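About Rellbridge

Rellbridge supplies fitted and loose cloths for round tables in homes, waiting rooms and family rooms.
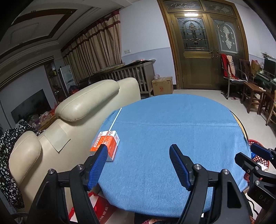 The company was set up by Anahera Katene, who still approves each pattern before it is cut. Work is done at a single site in Bandotholm, with 3 cutting tables and a separate room for pressing and packing. We hold 40 colors in the standard range. Light blue is the color ordered most often for living rooms, where the table usually stands close to a sofa and the cloth is seen from above.

A round table is measured across the top at two points, at right angles to each other. Older tables are seldom true circles, and the larger figure is the one to send us. Customers who want the cloth to finish at the rim should also state the thickness of the tabletop. Customers who want a drop should give its length separately — please do not add it to the width.

Cloths leave us folded. A fold line across the middle is normal on arrival and can be eased out with a cool iron from the reverse side. Fabrics with a felt-like surface should be brushed in one direction after pressing. Small boxes, papers and other light items may be left on the cloth. Hot pans need a mat.

The Kárason pattern is cut flat with a plain edge. The Huneo pattern has a hem and a sewn-in cord, and is the better choice where children pull at the cloth or where chairs are pushed against it. Both are made to order. Our pattern file now holds 739 table sizes, of which 395 are for round tops, and a repeat order can be placed from the pattern number on the hem label or packing slip.

Samples are sent on request. Orders received before noon are entered in the cutting list the same day. The workshop closes for maintenance in May, and orders placed then are cut when work resumes.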